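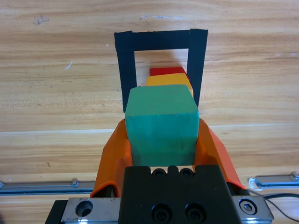
Lavanya Poduval wrote:
I'd be less annoyed about the athletics fee if it bought me a seat. $179 a semester, and when Nelbridge came to town the student section was sold out to alumni in matching quarter-zips. My kid watched it on her phone in the library, with the sound off.

Henrik Fröhlich wrote:
The fee was never for seats. It pays for swimming, cross country, tennis and everything else that doesn't sell a hot dog. Drop it and Umbridge has a football team and a very large empty pool.

Lavanya Poduval wrote:
Fine, then print that on the bill. Right now the line says "Campus Experience." I had to call the bursar to learn that the experience was somebody else's.

Ottmar Seidel wrote:
I swam there, back when the fee was small enough to be called "misc." We drove ourselves to meets in a van with one working window. I'm glad the kids have a bus now. I'm less glad about the football lounge with the waterfall. Has anyone seen the waterfall? I keep hearing about the waterfall.

Panya Chaiyaporn wrote:
It's more of a wet wall.

Henrik Fröhlich wrote:
The wet wall was donor money. Separate account. People mix these up every single year.

Natalina Farina wrote:
Henrik, the donor paid to build it. Who pays to run it? Page 66 of the budget has "facility operations" as one lump, lounge and pool together. I read the whole document over a weekend, so please respect my sacrifice.

Henrik Fröhlich wrote:
OK, I hadn't seen page 66. I still think you'd find the pool eats most of that. Heating water is expensive.

Natalina Farina wrote:
Could be! I would love to find out. I asked for the split in September and got a nice email thanking me for my school spirit.
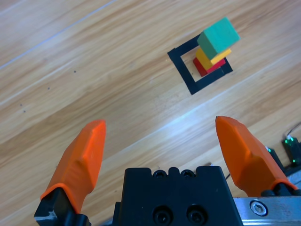
Three-block stack in the taped square

Panya Chaiyaporn wrote:
My nephew runs cross country for them and gets nothing but shoes and a sweatshirt. He's up at 5 and in class by 8:30, and he pays the fee like everyone else. So he is paying to be on the team he's on. I've tried explaining it to my mother and she thinks I have it wrong.

Ottmar Seidel wrote:
She should run the department.

Lavanya Poduval wrote:
Wait, athletes pay it too?

Panya Chaiyaporn wrote:
Unless they're on a full ride. He is on a full sweatshirt.

Henrik Fröhlich wrote:
Most schools our size do it that way. Exempting them wouldn't bring the bill down for anyone else, it would go up. You'd be back in here complaining about that.

Lavanya Poduval wrote:
I would, yes. I have the time. I'd still rather complain about a number I can read.

Natalina Farina wrote:
The open budget session is Thu 25 February in the Tahiri Building, doors at 7. Comments are limited to three minutes each. I'm going to ask for the pool and the lounge on separate lines and then sit down. If anybody wants to give me their three minutes, I can fill them.

Ottmar Seidel wrote:
You can have mine if you bring up the van.

Henrik Fröhlich wrote:
I'll be there, probably on the other side of the aisle. Parking behind Tahiri is permit only until 6, by the way, and they do ticket.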